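Beach day shelter, pop-up kind, two poles and a hub. We call it the Roso. It's the one we bring to Clalumura every summer and it's the one we sell the most of, so this page gets updated a lot. Sorry if bits are out of order.

**Roso Pop-Up Beach Shelter**
Sleeps nobody, shades 2 adults plus bags. Carry sack included. Sand pockets included. Pegs included (8, steel).

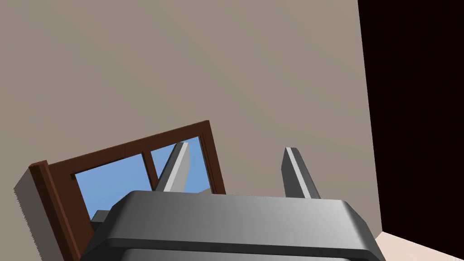 *Words: the Hamham shop desk. Updated March*

Quick specs:

- Packed length: 40 inches. Fits across the back seat of most small cars, not in a carry-on
- Pegs: 8
- Sand pockets: 2 in front, 2 in back
- Guy lines: 2, reflective
- Colors: sand, navy, faded red
- Floor: yes, zips up at the front so you can change out of a wet suit

Setup is fast. Lay it flat, back to the wind, pull the cord till the hub clicks. Fill the sand pockets BEFORE you let go. Dry sand is fine, wet sand is heavier and better. Pegs are for grass and packed ground, they do next to nothing in soft sand. If it's blowing hard enough to sting your ankles, take it down.

At Clalumura the wind comes round in the afternoon, usualy after 2, and the north end gets it first. Set up by the rocks if you can find a spot. Parking fills early. The ferry people will let you take the Roso on as hand luggage, just don't block the stairs with it.

Not waterproof. Showerproof, yes. A passing shower is ok, a whole wet night is not, and it isn't a camping tent so please don't book a campsite with it.

Hub cord frays after a couple of seasons. Replacment cords are in stock, same day shipping if you order before noon.

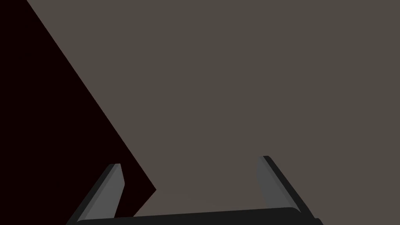

Category: **Travel Gear > Beach > Shade**

Also in this category: the Yeh. Same fabric, bigger footprint, four poles, no floor. Better for families, worse on a bus. Sand pockets are the same size so spares fit both.

Rinse after every trip. Fresh water, no soap, hang it open till it's dry. Folding it damp gives you mildew spots and those don't come out, and the warranty doesn't cover them.

Returns: unused, in the sack, tags on. We'll take it back if the hub doesn't click, used or not. Keep your order email.

Rentals: Hamham kiosk at Clalumura, bottom of the ramp. Open mornings only till the season starts, all day after that. Deposit is 100, cash or card, back when the shelter comes back with all its pegs. Ask for the navy if you want the darkest shade. Sand color goes quickest, no holds.

Out of stock right now: faded red. More coming, check back.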